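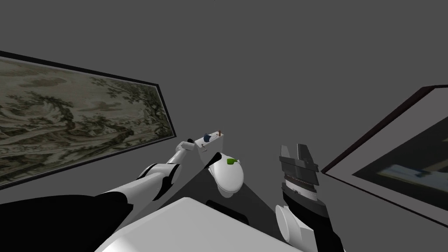 Sep 24, 2026

I have been meaning to write about the Catbridge walk since July, and now the blackberries are nearly over and I still haven't, so sit down with a cup of tea and bear with me! We took the early bus out of Gokotport (very full, very warm) and got off by the old mill. 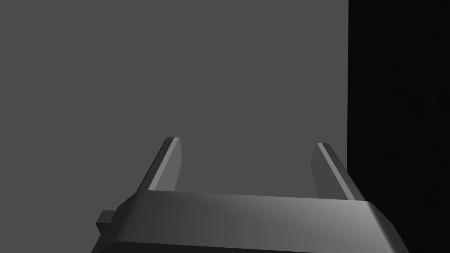
Plain grey, and plenty of it.

The path follows the river for a good long while, and I'd forgotten how lovely it is under the willows. We stopped for cheese rolls at Besnard, the little bakery by the lock, and I'm afraid I went back for a second.
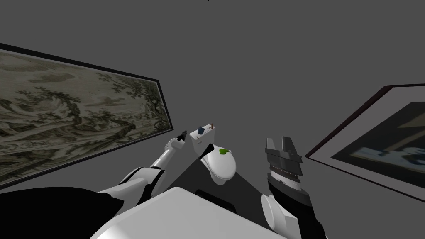 After that it was all uphill, with around 134 steps to the chapel according to the sign, and my knees felt every one of them. The view was worth it, though, right across to the sea.

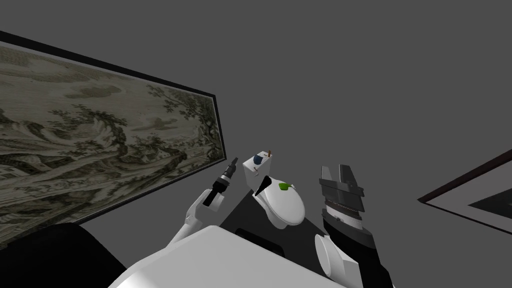 Going down was much kinder, and we caught the last bus home with 2 minutes to spare.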